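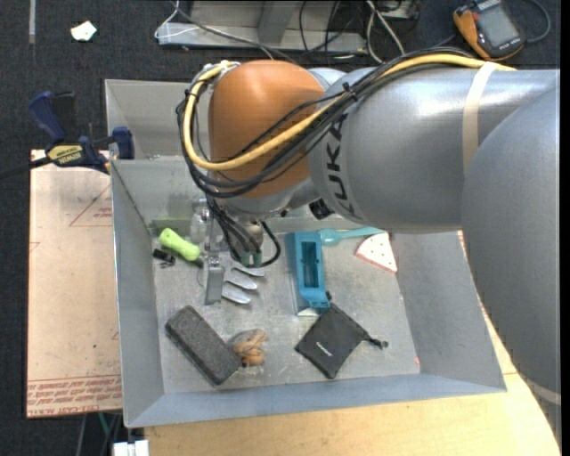 Product notes by Yulan Fan, storage and handling desk, Iseck

Search products Enter part name or number Go

Clasent Open Sheet-Metal Bins

The Clasent is an open-top steel bin for small parts, offcuts, returns and anything else that needs to sit in one place until someone sorts it. We have carried the line for seven years. It comes in three sizes and one color, gray, and all three sizes share the same wall gauge and the same rolled top edge.

Sizes

Clasent Small fits on a standard workbench and can be lifted by one person when loaded with light parts. Clasent Medium is the one most shops order. It sits on a low stand or directly on the floor. Clasent Large is meant to stay put, and we recommend moving it only with a pallet jack or a forklift.

Outside dimensions and load ratings are on the drawing sheet for each size. Ask the desk for the sheet before you order if the bin has to fit under a shelf or between posts. The rolled edge adds a little to the outside width, and the inside width on older sheets was measured at the floor of the bin.

Construction

The body is folded from a single sheet and spot welded at the corners. There are no bolts or rivets on the inside, so small washers and screws have fewer places to catch. The floor is flat. Drain holes can be punched at the factory but not added to stock bins, and a drained bin cannot be returned.

The finish is a baked powder coat. It holds up well to dry parts and light oil. It will scratch under castings or anything with a sharp edge, and bare steel will rust if it is left in a damp room. Touch-up paint is sold in small cans.

Options

- Drop-in divider, fits Medium and Large
- Rubber floor mat, cut to size, all models
- Label holder, screw-on or magnetic
- Ernora stand, fixed feet or casters

The Ernora stand was redesigned in April. The new one has a deeper lip and will not nest with the old one. If you already own Ernora stands and want more to match, tell us when you order - we still have some of the old pattern in the back warehouse.

Stacking

Stack Small bins up to five high when empty. Medium bins stack three high when empty. Do not stack Large bins, and do not stack any size loaded. The rolled edge is not a stacking rail.

Cleaning

Wipe with a mild detergent and dry with a cloth. Solvent cleaners will dull the coating. Pull the rubber mat out first, as water gets trapped under it.

Ordering

Stock bins ship from the Kontogiannis depot and usually leave within three working days. Factory-punched bins take longer. Orders of 13 or more of one size go out on pallets, and you will need a dock or a liftgate at your end.

Fidel Gallardo handles quotes and freight. Guilan Lü handles replacement parts, including dividers for the older bins with the narrow slot. Check the slot before ordering a divider, since the two kinds do not interchange.

Last updated: April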